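Small round bin for picking up litter from carpet - bag or no bag?
Forum: Household and Cleaning > Floors and Carpets

plernport_home
I would like to ask a question which maybe looks too simple. In our flat we have beige carpet in every room, and after a weekend with visitors the floor collects many things: cans, snack wrappers, tissues, bottles. Until now I went with a big black sack and dragged it behind me. My back does not like this, and the sack closes itself every time I want to put something in.
Now I consider a small round bin that I can carry in one hand. My question is whether you put a clear bag inside, or you use the bin without a bag and empty it into the big one in the kitchen. Also, in which order do you pick up? I begin with paper, but my sister says I should begin with bottles and cans.

tridholm_tidy
Always with a bag. I did one year without and I washed the bin every second day. A can is never completely empty, there is always a spoon of cola in it, and it goes to the bottom and becomes glue.
For the order I agree with your sister. First the bottles and cans, then paper.

Sandico77
I disagree with tridholm_tidy about the bag, at least for dry litter. If you have only tissues and wrapping, a bag inside a bag is a waste. I use mine naked and turn it over the kitchen bin. It takes me 2 minutes and I save many bags in a year.

tridholm_tidy
You save them, yes, and how often do you wash the bin?

Sandico77
When it needs it. Which is not often, because I do not put cans in it. Cans go separately to the deposit machine in our town.

Carla Issa
I read both opinions and I think it depends on the rim. With a thin bag on a smooth rim the bag slides inside as soon as you drop something heavy. I fold the bag over the outside by a hand's width, and if it is too wide I make a small knot at the side. Then it stays.
I want to say also something about order. I do not sort by heavy and light, I simply start at the wall and go to the door, so I never step on what is not yet picked. For a carpet this matters more, a can with something inside it that you press with your foot is a very bad evening.

plernport_home
Thank you, the knot is a good idea. 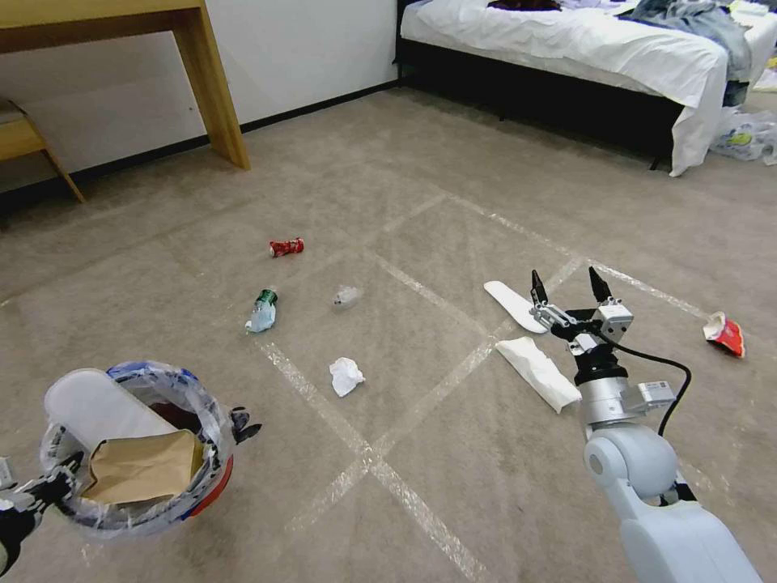
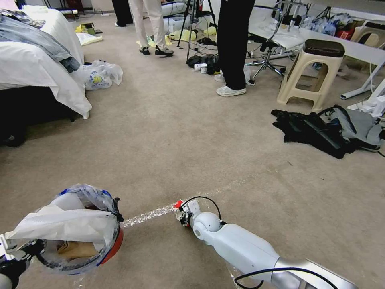
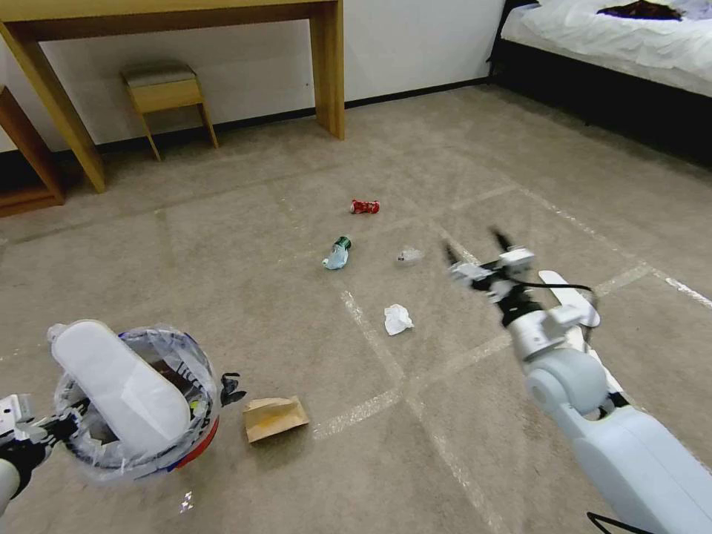 Pritchard_K wrote that the long wrapping is always the worst part. It holds static electricity, it sticks to the carpet and to the sleeve, and when it is finally in the bin, it climbs out again. My method is to roll it around two fingers first, until it is a small ball, and then push it under something with more weight.

plernport_home
I know this problem! In the second picture there is exactly such a long piece of clear plastic wrap, shiny and full of creases. I never thought to roll it.

Sandico77
A knot also works for wrap. You make one loose knot in the middle and it stops to unfold itself.
But I see a can and a bottle on the carpet in the first picture, so I must correct myself. For mixed litter like this I would use a bag too. tridholm_tidy, you may be happy now.

tridholm_tidy
I am very happy, thank you.
One more advice about the brown paper bag. Do not throw it away at once. Keep it open and collect the clean paper in it, then the whole thing goes to paper recycling. The used tissues do not go there, they belong in the normal waste.

Carla Issa
Where I live, a paper bag with grease on it is also not accepted. I had to learn this from a note somebody glued on our container. So look at it before you fill it.

plernport_home
It is the same in our building, I believe. I will check the list which hangs downstairs.
What size of bags do you buy? The ones I have came in a box of 100 and they are too wide, it makes big folds all around and small things disappear in the folds.

Pritchard_K
Measure around the rim with a string, lay the string double, and this is the width you need, plus a little bit for folding over. Most people buy by liters and then they wonder. The liters say nothing about the shape.

Sandico77
Or you buy one giant roll and stop thinking about it. My brother-in-law has a roll with 3000 bags from a restaurant supply shop. They fit nothing in his house, but he will never run out.

Carla Issa
Please do not take this advice.

plernport_home
I will not, I have no cupboard for it :)
Yesterday evening I tried the string and my bags are much too wide, so I ordered a smaller size. Until they arrive I use the knot. And I started at the wall this time. The bottles and cans I still take first when I come to them, so my sister can also be a little bit right.

tridholm_tidy
Write again when the new bags are there, please. I would like to know if the narrow ones hold when you carry the bin tilted. Mine tear exactly at the fold and I have not found the reason.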